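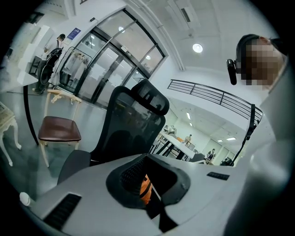

Cahier d'atelier, août, repris vers 17 h après le café

Reprise du dossier Hlongwane. Je note tout en vrac tant que c'est frais, Margit remettra ça au propre si elle en a le courage (elle m'a dit que mes pages du mois dernier étaient illisibles, et elle n'a pas tort).

Où on en est. Les familles du haut de la vallée contestent toujours la clôture posée par Jurden le long du chemin des pâturages. Jurden s'appuie sur un plan de bornage que Sibusiso a enfin réussi à obtenir en copie complète — avec la légende cette fois ! La première version qu'on avait reçue s'arrêtait juste au-dessus, et on a perdu un temps fou à deviner ce que voulaient dire les traits en pointillé. Je m'étais persuadé que c'était des limites de parcelles. Ce sont des rigoles. Bon.

Calage du plan

J'ai passé la matinée à caler le plan sur l'orthophoto. Premier essai avec les croisements de pistes : mauvais, ça tire vers l'est dès qu'on monte au-dessus du gué. Deuxième essai en prenant les angles de l'ancienne école et les deux citernes en béton, et là ça tombe beaucoup mieux. Il reste un décalage de 3 mètres au niveau de la source. Pour une carte de situation on s'en fiche, pour dire de quel côté de la clôture se trouve le point d'eau c'est une autre histoire, vu que c'est exactement la question qu'on nous pose !

Benedikt propose de refaire le calage uniquement sur la moitié nord, en laissant tomber le village. Je suis plutôt d'accord. Ça nous ferait deux fichiers à tenir, et il faudra bien écrire dans le nom lequel est lequel, pas comme la dernière fois (« plan_final_bon_2 », c'était moi, je sais).

À garder en tête : le plan ne porte pas d'échelle chiffrée, seulement une barre. La barre est dessinée à la main. Ne pas en tirer de distances.

Les entretiens

Shufen a terminé la transcription de la série sur les droits de passage. Ça fait 15 enregistrements, certains très courts, d'autres où la conversation part sur les mariages, la sécheresse, un bélier volé, et revient au sujet au bout d'une demi-heure. J'adore ceux-là, mais pour l'indexation c'est l'enfer. Elle a gardé les digressions et elle a bien fait : dans l'histoire du bélier il y a une phrase sur l'endroit où les bêtes dormaient en saison froide, et cet endroit est aujourd'hui derrière la clôture.

On s'est un peu accrochés sur la façon de coder les témoignages indirects. Quand quelqu'un dit « mon oncle passait par là », je le rangeais avec les usages directs. Marisol trouve que c'est une erreur et qu'un avocat en face va s'en servir dès la première audience. Après discussion je me range à son avis. Nouvelle colonne dans Nunlow : « vu par la personne », « rapporté par un parent », « su de tous ». La troisième catégorie est un peu floue, on verra à l'usage. Il faut que je reprenne tout ce que j'ai déjà saisi, soupir.

Pour les noms, rien ne change : initiales dans la base, table de correspondance sur le disque chiffré, et le disque ne sort pas de l'armoire. Sibusiso a demandé qu'on retire aussi les noms des chiens. Ça m'a fait rire et puis non, il a raison, dans la vallée tout le monde connaît les chiens de tout le monde.

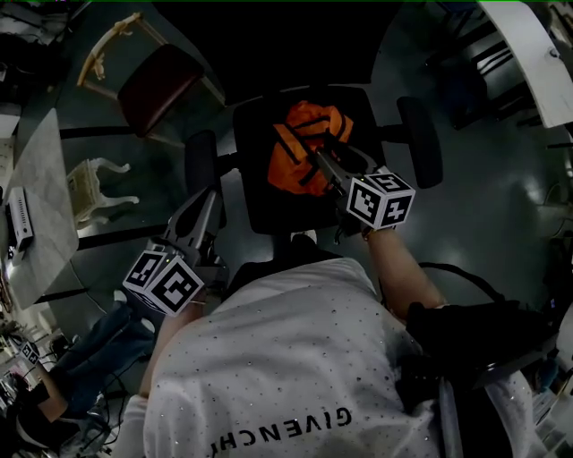

Les chiffres de bêtes

Gros point faible du dossier. Le mémoire de Jurden affirme que les pâturages étaient « pratiquement inutilisés » avant les travaux. De notre côté on a le carnet du bain parasiticide, que le fils de l'ancien responsable a laissé photographier page par page. J'ai dépouillé la première moitié. Sur la meilleure saison on arrive à 900 têtes passées au bain, bovins et chèvres confondus (le carnet ne distingue pas toujours, et il y a une abréviation que je ne comprends pas, une sorte de K barré — demander à Sibusiso).

Attention, ce sont des passages et pas des animaux différents. Une même vache peut revenir plusieurs fois dans la saison. J'avais écrit « 900 animaux » dans le brouillon pour Lernulari et je l'ai corrigé, mais il en reste peut-être une occurrence dans la légende de la carte. Vérifier avant envoi !

Le carnet commence en 2000, alors que plusieurs personnes parlent d'un bain bien plus ancien, au même endroit. Il y a sans doute eu un autre cahier. Margit va écrire au service vétérinaire du district, sans grand espoir, ils ont déménagé leurs archives deux fois. 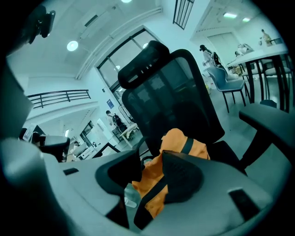 Et puis il y a la question de la pluie. Si on montre une saison forte, on nous répondra qu'elle était exceptionnellement bonne. Benedikt voudrait mettre les relevés pluviométriques en regard, mois par mois, sur la même planche. Je trouve que ça charge beaucoup, mais je vais tenter une version, quitte à faire la pluie en petites barres grises tout en bas et à laisser le reste respirer. Si c'est moche je la mets en annexe.

Carte pour la réunion du village

Version papier, grand format. Sibusiso a montré l'ancienne à sa tante, qui a mis un bon moment à se repérer parce que j'avais mis le nord en haut, alors que là-bas on regarde la vallée depuis la route, donc vers le sud. Je la retourne. Flèche du nord bien visible, noms de lieux dans la langue locale en premier, noms officiels dessous en plus petit. Et pas de rouge pour la clôture, Marisol trouve que ça donne l'impression qu'on a déjà tranché. Brun foncé, tiret long.

À faire

Recaler la moitié nord (moi).
Reprendre le codage des témoignages dans Nunlow (moi, avec Shufen si elle a le temps).
Fin du carnet du bain, et le K barré.
Lettre au service vétérinaire (Margit).
Relire la légende de la carte.
Demander à Lernulari s'ils veulent les transcriptions intégrales ou les extraits, leur message disait les deux.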